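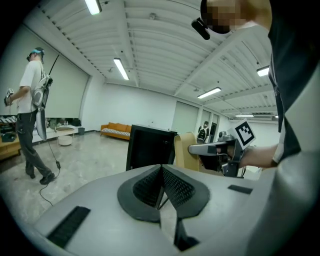 ### 3.2 Tank conditions and water sampling

The trial used 48 juvenile angelfish held at the Clonden hatchery. Fish were divided evenly among 8 glass tanks, all filled from the same supply and kept on the same light cycle. Four tanks had a sponge filter only. The other four had the same filter and a small airstone placed at the back wall.

Dissolved oxygen was measured in each tank at 7 a.m., before the first feeding, and again after the last feeding. Readings were taken at three depths, and the mean was used in the analysis. Over the full trial this gave 1664 readings. Layug took all of the morning readings; evening readings were shared between the two sites' staff.

Tanks were given a partial water change every third day. Replacement water came from the Stodbridge well and was left to stand overnight. Two readings from tank 5 were dropped after the probe failed its calibration check, and the probe was replaced the same morning.

Figure 3. Work area, seen from a low angle, with a person holding a hand-held gripper.

Feeding followed the schedule in Hnatiuk's earlier work on cichlids, with one change: the midday portion was left out. Uneaten food was siphoned off before the evening reading. Fish were weighed at the start of the trial and again at the end, in March.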